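## 4. First Grip with the Utix Hand Grippers 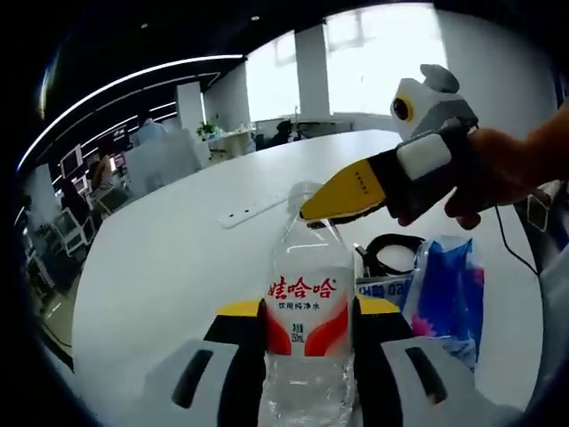
Utix Setup Guide - Issue 2, page 57

Do this section after both grippers are connected and paired. Use a full bottle of water with the cap closed. A 350 mL bottle is a good size for a first grip.

1. Clear a space on the table and stand the bottle upright. Keep power strips and loose cables to the side.
2. Hold one gripper in each hand, with your fingers curled around the handle.
3. Open the fingers of the first gripper fully and bring them in from both sides of the bottle.
4. Close slowly until the black inner surfaces press on the bottle. Stop there. A thin plastic bottle will buckle if you keep squeezing.
5. Bring the second gripper toward the cap from the other side. Point the fingertips at the cap and keep the lens facing the work.
6. Hold both grippers still for 20 seconds, then open the second one first.
7. Repeat with your hands swapped.

**Note:** The yellow edges show you where the fingers are when you are looking at something else. Do not cover them with tape or labels.

**Note:** If the bottle slips, wipe the inner surfaces with a damp cloth and let them dry. Do not use alcohol on the rubber parts.

**Caution:** Leave some slack in the gripper cable where it passes over the table edge. A tight cable can pull the gripper out of your hand.

**Caution:** Keep open drinks off the table - the grippers are not sealed against water.

If error 745 appears during step 6, go back to section 3 and pair the grippers again.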